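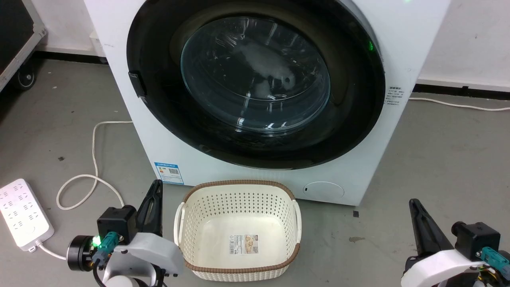
Level the floor position before you connect any hoses. The Skarnby anti-vibration feet are made for hard floors such as concrete, tile or stone, and should not be used on carpet or loose boards. A front loader standing on bare concrete against a wall, with a round filter cover low on the right side of the front, is the layout this section assumes. If your filter cover is somewhere else, read "left" for "right" where needed in steps 7 and 8.

4. Fitting the feet and leveling

What you need
Four Skarnby feet (in the box)
Open-end wrench for the lock nuts
Spirit level, at least 400 mm long
A second person for steps 2 and 5

CAUTION: Unplug the machine and turn off the water before you start. Never reach under a machine that is held up only by another person. Use a solid wood block.

1. Empty the drum. Check the back of it by hand, as small items tend to stay behind.

2. Pull the machine forward until there is room to work behind it. Walk it out one corner at a time. Do not pull on the door or the detergent drawer.

3. Check that the transport bolts have been taken out. Running a spin cycle with the bolts in place can damage the drum suspension.

4. Wipe the floor where the feet will stand. Dust and detergent residue let the rubber creep.

5. Tilt the machine back slightly while the second person slides the wood block under the front edge. Place one Skarnby foot under each front leg, with the ribbed side down. Remove the block and lower the machine slowly. Repeat at the back.

6. Set the level on top of the machine, first side to side, then front to back. Turn the legs until the bubble is centered both ways. Keep each leg as short as you can. No leg should be extended more than 11 mm beyond the lock nut.

7. Press down on opposite corners of the top. If the machine rocks, lengthen the leg that lifts – usually a rear one – and check the level again. Make sure the filter cover on the lower right can still be opened and that a shallow tray fits in front of it.

8. Tighten all four lock nuts upward against the cabinet. Hold the leg still with your other hand. The front right nut is easiest to reach from the side of the machine, with the filter cover closed.

9. Push the machine back, leaving 5 cm behind it for the hoses. Check that no hose is pinched.

Test run
Run a short rinse and spin with an empty drum. Stay nearby for the final spin. A low hum is normal. Knocking, or any movement across the floor, means a lock nut is loose or one leg is not carrying weight. Stop the cycle, wait for the door to release, and go back to step 6.

NOTE: The rubber settles during the first few weeks. Check the level again after a month, and whenever the machine is moved.

NOTE: Do not stack a dryer on a washer fitted with Skarnby feet unless you have the stacking version, part no. 765.

Replacement feet are sold singly and in sets. Replace all four together if one is cracked or flattened.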